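Chapter 4
Grippers, Benches and the First Bad Week

I run the robotics elective at Rorham, and every September I make the same promise to myself: this year we'll get to the fun part faster. Then somebody asks where the hex keys went and we lose half a class.

So this chapter starts at the bench. You've got your arm wired from Chapter 3 (if you haven't, go back, I'll wait), and now we want it to pick something up off a mat and put it down somewhere else. Sounds like an afternoon, right? My first team at the Londbridge meet logged 446 tries before they had a pick they trusted, and they were good!

A lot of those tries went wrong before the motors even moved. The work surface had shifted a little overnight, or a part got set down wherever there was room, and the program went on reaching for the old spot.

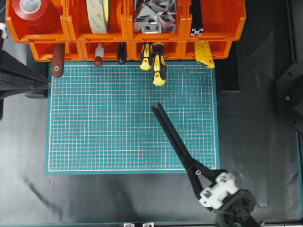
My student Yuto Ebihara got so fed up with this that he wrote a rule on the whiteboard: the bench gets set up before the laptop gets opened. We still use it. Tools go back up, parts go in their bins, the mat gets squared to the table, and then you can type. It takes a couple of minutes once you're used to it, and teams who skip it tend to be the ones still debugging when the bell rings.

The other thing you'll fight with is finger spacing. Mansa Addo, who took the class two years after Yuto, kept a notebook of every grip she tried with the Wistach practice blocks, 126 entries by the end of the term. Her blocks were 39 mm wide. She got her best results opening to 42 mm on the approach, which felt way too tight to me when she showed me the page. I'd been telling everybody to open as wide as they could. Oops.

We'll borrow her numbers for Exercise 4.1. Before you start, grab a pencil, a ruler and one block, and write down three things in your notebook: the width of the block, how wide your fingers are when fully open, and how far the tips sit from the table at your rest position. Measure each one twice. Section 4.1 picks up from there.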